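Purple on Purple: How Nearby Colors Change What We See
Student project report, Skekmont School, Drarkham
28 August 2025

Why we picked this

Our group started with an argument over a poster. Half of us said the title was blue, half said purple, and we were all looking at the same sheet of paper! So for our summer project we wanted to find out how much the light and the colors next to a color change the name people give it.

What we did

We printed 40 color cards, running from clear blue to strong pink, on matte paper from the same pack. Each card was shown on 6 different backgrounds: white, black, gray, yellow, green and red. Visitors to the Tradar library in July wrote down one word for each card they saw. We asked them not to talk to each other until they had handed in the sheet, and most of them managed it.

By the end we had sheets from 207 people and a little over 2,000 color words to type up. Typing took longer than everything else put together. We merged spellings (fuchsia came in five ways) but kept odd words like "grape soda" and "bruise" because they were too good to lose.

Light and shade

A color also shifts when light falls on it unevenly. Painters know this well, and it explains why a plain block can need two or three paints to look solid.

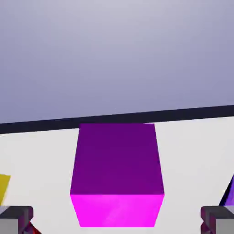 Figure 1. A purple cube with a deep violet top and a brighter magenta-pink front.

We tried the same idea with folded cards under a desk lamp. People who called the flat card "purple" often used two words for the folded one, usually "purple" and "pink." That surprised us — we had expected them to see through the shading and stick with one name.

What we found

The blue end was easy and so was the pink end. The middle was a mess, in a fun way. On yellow, the middle cards were called purple far more often than on red, where people leaned toward blue. Gray gave the most even split. Pale cards were hardest of all, and "lavender," "lilac" and "periwinkle" were used almost as if they were the same word. 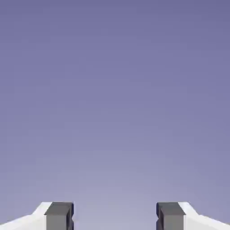 Figure 2. Soft gradient from dusky violet-blue to paler, grayish lilac.

What we would change

The library windows face west, so the late sheets were filled in under warmer light. Next time we would use a room with blinds and the same lamp all day. We would also ask about age, and whether people paint or sew. The Botha paint chart we borrowed had names we had never heard of, and we would love to test those too.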